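The Midemier government says its new expert panel will "restore trust in evidence." I've read the terms of reference, and I have some doubts. Short thread.

The panel meets in private. Ministers choose which advice gets published and when. So if a plan flops in October, we'll hear the experts backed it, and we won't be able to check.

It has 15 members. Two have worked for Skelia, the consulting firm that wrote the last strategy. That strategy ran to 40 pages and I couldn't find a single cost in it.
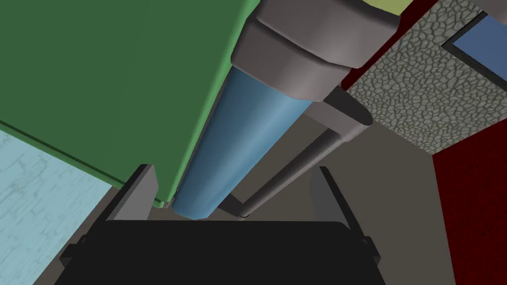
A green panel and a blue cylinder with a gray cap, computer rendering.

Then there's the public consultation. 2,685 people replied. The summary says they were "broadly supportive." Supportive of what? The main question asked if decisions should be based on good information. Who ticks no to that?

Supporters keep pointing to Lü, where a similar panel is supposed to have calmed everyone down. Maybe. Lü publishes its minutes the same evening. Midemier's draft rules don't mention minutes at all.

I'd like to be wrong. Put the advice out before the vote, along with the dissents, and I'll say so on here.

Asked the press office at 4 p.m. if they'd do that. They sent me the launch statement again.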